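Frequently Asked Questions: Tidying a Shared Lounge

Thank you for all the kind notes since June! Ayman Metwally has gathered up the questions that come in most often at Wivlow and answered them as fully as he could (he does go on a bit, bless him).

Where should I start when the whole room needs doing?

Start with the floor, and don't worry about the shelves yet. Cables, plugs and anything else lying about down there will slow you down all day otherwise.

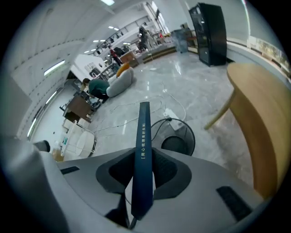
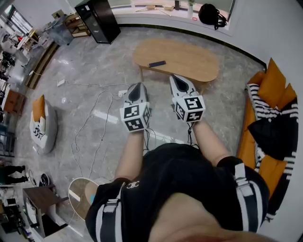

Once you can walk from the door to the window without looking at your feet, move on to the tables and then the seats.

How do I keep cables under control?

Unplug what you aren't using, coil each cable loosely and hang it up with a soft tie. We like to run the power strip along the wall, well away from the coffee table, where people's feet always seem to end up.

Is marble hard to look after?

Not at all, but please keep vinegar and lemon cleaners away from it! Warm water with a drop of mild soap, a soft mop, and a dry cloth afterward will do nicely.

What about cushions and books?

Give the cushions a good shake outdoors and put them back last. Books can go back whenever you find them, spine out, so the next reader has a chance.

Can I book a home visit?

Yes, of course. Visits last 2 hours, and you can ask for Ayman by name.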